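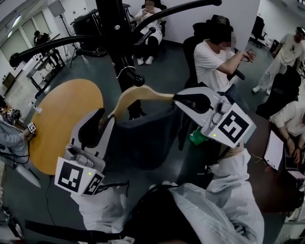

Two hand-held grippers at a chair, the right one touching the end of the wooden back.

Recording work with hand-held grippers: how do you set up shifts and job descriptions?

Corina Lüthi
I schedule the floor at Lukwood. We assemble and refinish chairs. Since August part of the crew has been taken off the benches to record handling tasks with grippers, one in each hand. The recordings go to Horholm, who will use them to set up an automated cell for moving chairs between stations.

On the benches we measured people by finished pieces. That number is meaningless for recording. A careful person may repeat the same grasp on a chair back for most of a shift and finish nothing. Two of my people have asked whether their piece bonus is gone, and one asked whether she is training her own replacement. I have no written answer to either. How do other shops handle pay, rotation and the job title? We have 15 people in total and 3 pairs of grippers.

Konrad Danzer
We went through this at Kramer with a packing line.

Pay: freeze the bonus at each person's average from the previous quarter for the hours spent recording. Do not pay per recording. We tried it and people rushed, and the rushed takes were rejected later.

Rotation: 2 hours on, then other work. Holding the grippers out in front of you loads the forearms and shoulders differently from bench work. Our complaints came from people who did full days.

Replacement: put it in writing before the cell arrives. Ours stated which stations would change, which would not, and who would be trained to run the cell. Four packers became cell operators. Two moved to inspection, and one of them did not like it and left. I would not promise that every job stays the same.

Title: we left it alone and added a line for the recording task.

erar_bench
Same problem here, no bonus scheme so can't help with that. Make sure somebody logs the rejected takes with a reason. Ours came back as "100 rejected" with no explanation and the crew took it personally.

Corina Lüthi
Thanks. The frozen bonus is going to payroll. Konrad, did the average include overtime?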